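Clustham Lab Network Adopts a Shared Rulebook for Robot Arm Benches

December 2022

Good news for anyone who has ever tried to repeat another lab's tabletop robot work and ended up guessing at half the setup. The Clustham network of teaching and research labs has adopted a common set of bench rules for small robot arms, and the full text is free to download from today.

The rulebook is called Novus. It runs to 16 rules, each one short enough to fit on a card, and it covers the plain everyday side of working with arms that pick things up and put them down: how a bench is laid out, who may stand where, what gets written down, and when a recording should be thrown away. It is a voluntary code. It does not replace machine safety law or the instructions that come with an arm, and the opening page says so in large type.

Work on the text started in October at a two-day meeting at the Lirnico site, where people from the member labs brought their own house rules and laid them side by side. The differences were bigger than expected. One lab had a page and a half on cable routing and not a word about cups. Another had a lovely procedure for logging objects but left it to each operator to decide when an arm should be stopped. Much of the final wording was borrowed from whichever lab had already said it best, and the credits list at the back is long.

The first group of rules deals with the bench itself. Arm bases must be fixed to the table, and the fixing checked at the start of every shift. Where two arms share a table, the team has to mark on its bench plan the area both of them can reach, and only one person at a time may call for motion in that area. Cables on moving joints need enough slack for the full range of travel, and that has to be tested by moving the arm slowly through its reach before any task begins. A loop that looks generous with the arm folded up can be tight at full stretch!

Floor marking gets a rule of its own. The walkway line around a bench has to allow for the elbow as well as the gripper, a point that drew a lot of nodding at Lirnico. Plenty of people plan for where the hand goes and forget that the elbow can swing out past the edge of the table.

Then come the objects, and this is where the rulebook gets really enjoyable to read. Cups, cloths, bowls and blocks are the bread and butter of tabletop work, and Novus treats them with proper respect. Every object goes into a log with its color, size and material. See-through objects carry an extra flag in the log. Tinted plastic lets the table show through and bends the lines of whatever is behind it, so a camera close to the gripper can get a very different view from one fixed above the table. Under rule nine, any task with a see-through object has to be recorded from at least two viewpoints, and the two recordings have to be stored together.

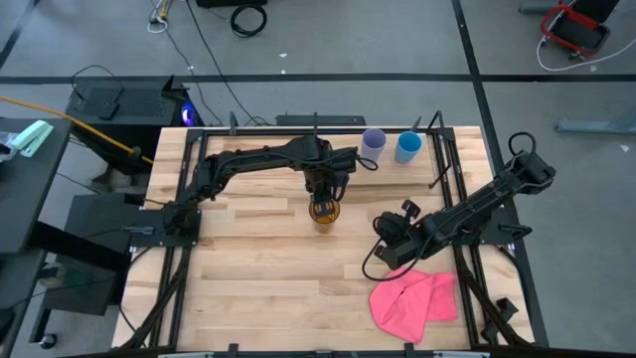
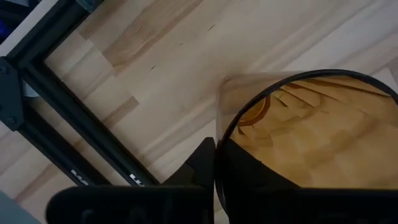 Work with an amber cup at a butcher-block table, from a fixed camera (first) and from a small camera at the gripper (second).

Soft things have their own entry too. A cloth never lands the same way twice, so the operator notes whether it started flat, folded or crumpled. Those three words are the only ones allowed. Earlier drafts had a scale from one to ten, and test readers at Vashisht, the network's training center, gave the same cloth wildly different scores.

Vashisht also ran the trial of the draft rules, and the numbers are cheering. Its teams logged 1,877 pick-and-place attempts under the draft. The target had been 1,000, so the trial group went well past what it set out to do. Operators filled in a short form after each session, and the comments led to real changes – the shift checklist went from four pages to one, and the rule on spare objects was rewritten from scratch.

That spare objects rule is worth a mention. If a cup or block on the table is not part of the task, it still has to appear in the log, with a note of whether it was left there on purpose. It sounds fussy. But an extra cup near the back of a table can change what an arm does, and a person reading the log a year later has no other way of knowing if it was meant to be there.

Stopping gets the firmest language in the whole document. Any person in the room can call a stop, for any reason, and the operator must act on it first and talk about it afterward. Stops are logged without names. Attempts that end in a stop are kept on file with the rest, clearly marked, so that success rates are worked out over every attempt made. Recordings may be discarded only for a camera fault or a missing log entry, and the discard itself goes into the log.

A few things were left for the next edition. There is no rule yet on lighting, though several labs asked for one. Liquids are out as well, so for now every cup used under Novus has to be empty. The wording on remote operators, who may be driving an arm from another building, is marked as provisional, and comments on that part are especially welcome.

Member labs have already started printing the cards. The network has paid for 400 sets, which will go out by mail with a one-page bench plan template and a blank object log. Labs outside the network can ask for a set while they last, or print their own from the download. The cards are plain black on white so that they copy well, and there is a space on the back of each for local notes.

Training sessions will be held at Vashisht for anyone who runs a bench or supervises one. Each session takes half a day and is mostly hands-on: attendees check base fixings, draw a shared reach area, log a tray of mixed objects and practice calling a stop. No programming experience is needed, and students are very welcome – bring closed shoes and tie back long hair.

Comments on the first edition can be sent through the form on the Novus download page. Please give the rule number with each comment.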